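Subject: Re: [parts-room] Small drawer cabinet, what goes where
From: Huiling Peng
To: parts-room list

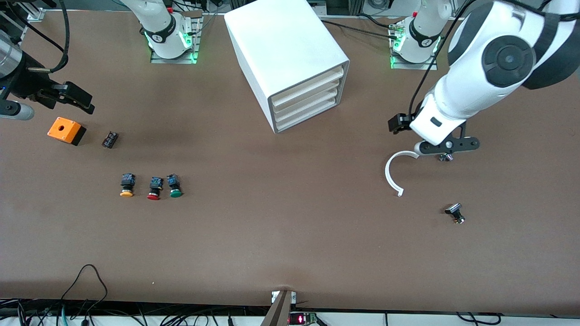

Thanks for the list, Ruwan. I read it through this morning and I agree with most of it. My answers are under your points.

Ruwan Abeysekara wrote:
> The small electrical parts are all over the brown table again. I would
> like to use the white plastic cabinet for them. It has 4 drawers, and
> they are shallow, so we need to decide what goes in before people
> start filling them.
>
> My proposal, top to bottom:
> 1. fuses and terminals
> 2. switches
> 3. connectors
> 4. anything that still needs sorting

I would swap 1 and 3. Connectors get used every day and fuses don't. The top drawer should be the one people reach for most.

I also don't want a drawer for unsorted parts. We had one in the old Mirberg cabinet and by June it wouldn't close. Put the unsorted parts in a tray on the shelf by the door and leave the bottom drawer for relays, which have no place at all right now.

> Are the drawers deep enough for the orange enclosures?

I haven't measured. They are shallow, as you say, and I would keep the orange plastic boxes out of the cabinet either way. They can go on the shelf with the lids on. If we put one in a drawer it takes up the room of a lot of small parts.

> How many of each should we keep out? The last stock sheet says 3,146
> pieces in total and that can't all go in here.

No, it can't. I suggest 300 terminals and 300 connectors at the table, and the rest stays in the Fabbri boxes in the back room. For switches and relays one bag of each is enough. When a bag is half empty, whoever notices can refill it and write it on the sheet. The Kutum order is separate and should not be mixed in with any of this, even where the part looks the same.

> Labels on the front or on the inside?

On the front. The fronts have a rounded lip and paper labels may not hold well there, so please try one first and leave it for a few days. If it peels we can use the label tape from the Umano kit. Use plain words on the labels and put the part numbers on a card inside the drawer.

One more thing. I'd like to keep the cabinet at the back of the table, where you can pull a drawer without moving your work. If anyone would prefer it on the shelf, write to the list before Ruwan starts on the labels.

I can sort the connectors tomorrow after 2 p.m. Someone else will have to do the switches, as I don't know which of the older ones are still good.

Huiling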